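Steamed Buns at Home: What Changes When the Kitchen Is Small
Final project report, Foods and Households elective
Mitsuko Kinoshita and Kazue Matsuda

1. How we got here

Our first idea for this project was bread. We had a whole outline for bread, with a page on ovens and a page on flour, and then in October we found out that three other pairs had picked bread too, and Kazue said she would rather write about something her family eats for breakfast. So we switched to steamed buns, and we are very glad we did, even though it meant throwing out the outline and starting over with less time than we wanted.

The question we settled on was a plain one. If you live in a small apartment, with one good outlet and not much counter, can you make filled buns that come out as well as the ones made in a big stacked steamer on a stove? We both grew up around the big kind. Mitsuko's aunt in Olton has a bamboo set that lives on top of the refrigerator, and when it comes down everybody in the house knows there will be company. Neither of us had ever seen anybody make buns in a small electric pot, and we both thought, to be truthful about it, that it was a bit of a cheat.

2. The dough

We used one dough all the way through so that we could compare the batches fairly. It is an ordinary yeast dough with a little sugar, a little oil, and a pinch of baking powder kneaded in at the end. The flour was a soft white flour from the Dakham store, which sells it in bags without much on the label except the weight. We weighed out 158 grams of flour for each small batch, and that gave us four buns of a size that felt good in the hand.

The kneading took longer than the recipe cards say. Kazue has stronger wrists and got her dough smooth before Mitsuko did, every single time, and we think you can tell from our notes who kneaded which batch, because Mitsuko's pages are full of remarks like "still lumpy" and "still lumpy, resting again." After kneading we left the dough in a covered bowl for 60 minutes. On the colder evenings we put the bowl inside the oven with only the light on, and that helped a great deal.

3. Filling and pleating

For the filling we went back and forth. We wanted pork and scallion, which is what both our families make, but half of our tasters did not eat pork, and so we settled on cabbage, mushroom and a little ginger. Cabbage lets out a lot of water. In the first batch we skipped the salting step and the bottoms went soggy and stuck. After that we salted the chopped cabbage, let it sit in a bowl while we cleaned up, and squeezed it in a towel before mixing it with anything else.

Pleating was the part we enjoyed most and were worst at. You roll a circle that is thinner at the edge than in the middle, put the filling in, and then walk your thumb and finger around the rim, making a fold each time and turning the bun as you go. Mitsuko's aunt can do it while holding a conversation and watching a pot. We could not do it while doing anything else at all! Our early buns looked more like little coin purses that somebody had sat on. By the last batch the tops were closing properly and the pleats ran more or less evenly, and we were so pleased with them that we left them on the board longer than we should have, just to admire them, and they puffed up a little too much.

4. Steaming

The setup we came to like best is very simple. The pot goes in the middle of the table, with the basket on top of it, and the lid and a serving plate stay within reach on either side. We learned to get the plate out before starting, since the moment when the buns are done is a bad moment to be opening cupboards. The buns need room between them too. They grow as they cook, and if they touch each other the skins join up and tear when you pull them apart, which spoils all that careful pleating.

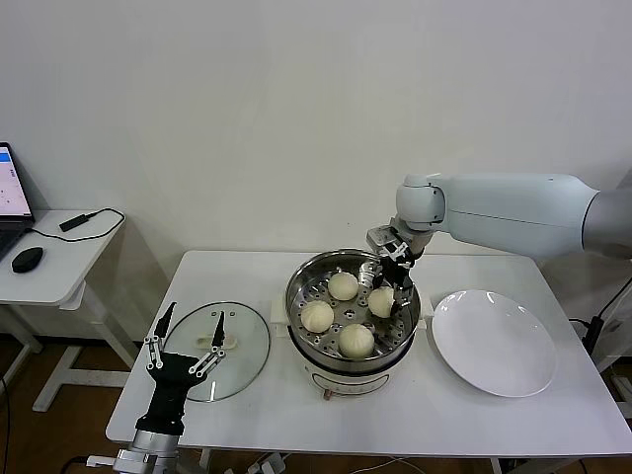 Four to a basket turned out to be the right number for us. We tried five once, with the fifth in the middle, and the middle one stuck to two of its neighbors. With four there is space for the steam to come up through the holes and go around each bun, and there is also space for whatever you are lifting them out with. That second point matters more than we expected. A steamed bun is soft and the skin is tender, and if you squeeze from the top the pleats flatten and stay flat. It is much better to take hold low down on the sides and lift straight up.

Our cooking time was the same for all the batches in this part of the project. We started timing when the water was boiling hard, turned it down a little after that, and then left the lid alone. We say "left the lid alone" as if it were easy. A glass lid is a great temptation, because it fogs over and you want so badly to know what is happening under it. Kazue lifted it early on the second batch and the tops sank and wrinkled. Every cookbook warns about this and we had both read the warning. The wrinkled ones tasted fine and she ate them herself.

We also found that it helps to wait a few minutes after switching off before taking the lid away, and then to lift it tilted away from you, so that the water on the underside runs off to the side and does not drip on the buns. Then the lid needs somewhere to go. We set it down flat on the table, well to one side, and wiped up afterward.

5. Sticking

Sticking deserves its own section because it gave us so much trouble. We tried three things under the buns: nothing at all, a light wipe of oil on the metal, and little squares of baking paper. Bare metal was fine only when the bottoms were quite dry going in, and with our cabbage filling they often were not. The oil worked nicely, although it left the bottoms a bit shiny. The paper was the most reliable, but Mitsuko dislikes peeling it off, and if the squares are cut too large they cover the holes and the buns come out damp underneath.

In the end we each kept our own habit. Kazue uses paper. Mitsuko wipes the basket with oil and lets the shaped buns rest on a floured board first.

6. What our tasters said

We shared the buns with 32 people over the course of the project, mostly classmates and a few neighbors on Higuchi Street who were kind enough to be called on at dinnertime. We gave each of them a bun from the small electric pot and one from the big bamboo steamer, which Mitsuko's aunt let us borrow with a good many instructions. We did not say which was which.

Most of them could not tell. A few people said the bamboo ones smelled better, and we agree with them, as there is a light woody smell that metal cannot give you. Nobody complained about texture in either one. One neighbor told us firmly that both were too small and that her own mother's were the size of a fist, and she then gave us a lesson on rolling that was worth more than two of our library books.

7. What we would do differently

We would begin with the pleating. We spent our first two sessions on dough, when the dough was never really the problem, and we could have been practicing folds with plain circles and a spoonful of rice. We would also keep better notes about the weather, or at least about how warm the kitchen was, because our rising times jump around and we cannot always say why.

We wish we had tried a second filling, something dry like red bean, to see if bare metal would have worked better with it. Kazue has promised to try this over the break and to report back, and Mitsuko has promised to come over and eat them.

8. Thanks

Thank you to Mitsuko's aunt for the steamer, which has gone back to the top of the refrigerator without a scratch. Thank you also to the Bristero community kitchen for table space in the evenings, and to our classmates who ate the soggy first batch and still came back for the next one.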